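The woman who runs the cleaning refill shop in Orkport doesn't sit down. I'm offered the stool, she leans on the counter, and a kid comes in with two empty milk bottles before I've got my notebook open.

"Dish soap or laundry?" Laundry. She fills both, takes the coins, back to me. "Sorry. Go."

The shop's been open 8 years. Before that she cleaned offices in Flustville, nights mostly, and it was the cupboards that got to her. "Every office had the same cupboard. Eleven sprays, all half full. One for glass, one for desks, one for the other kind of desk. I'd use two of them."

So what does a house need? She has been asked this before, you can tell.

"Dish soap. Vinegar. Bicarb. Something for the toilet. That's most of it, and I sell the other stuff so I shouldn't be saying that."

She mixes her own table spray at home, mostly water, a splash of white vinegar, a drop of dish soap. A drop. People go heavy on the soap and then wonder why the table's sticky. Never vinegar on stone, it eats the shine, and never ever in with bleach. She says the bleach part twice and makes me write it down.
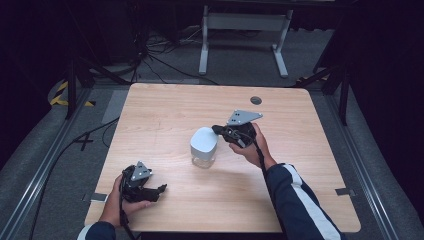
A clear spray bottle with a white trigger top, on a light wood table.

Wood is her favourite subject. Her own kitchen table came from her aunt and has had forty-odd years of homework and hot pots on it. "Spray the cloth, don't spray the table. Then a dry cloth straight after. If you leave it sitting wet you'll get a grey mark and you'll be ringing me about it." They do ring, apparently. One man rang at 6 in the morning about a candle.

What did she tell him? "Ice in a bag, wait, lift it off with a bank card. And don't ring at 6."

We stop for another customer, then a delivery. Drums, blue ones, wheeled in the back. When she comes back she's forgotten the question and so have I, so we talk about bottles.

Bottles are a sore point. In the first year she bought new ones in, 466 of them, thinking people would need them to get started. She sold 80. Everyone already had bottles under the sink, they just hadn't thought of them as bottles. The rest sat in her garage til a school fair in November took most off her hands for a paint stall.

"Cost me a fair bit, that. I was cross for a year."

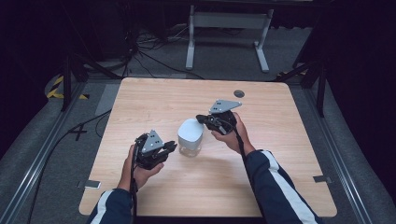
Now she asks people to bring whatever they've got, as long as it's clean and had nothing nasty in it. Clear is best because you can see how much is left. Label it, she says, and put the month on, a bit of masking tape will do. Home mixes with soap in them don't keep forever. If it's gone cloudy or smells off, tip it out.

And pumps that clog? Warm water, ten minutes, squeeze it through. Most of the ones people bin are only gummed up.

Does the shop make money? A shrug. "Some months." There are 259 households on the delivery round now, which goes as far as Flustville and back in one afternoon, and thats what pays the rent. The counter is for the chat, she reckons. Her neighbours thought she'd be shut by the first winter and one of them is now on the round.

She'd like a second shop. Not yet – the van needs a clutch, and she wants the floor done first. Lino, probably, in a colour that hides things.

The door goes again. Toilet cleaner this time, a big jug, no lid. She's already looking through the box of spare lids under the counter, and I put my own stool back.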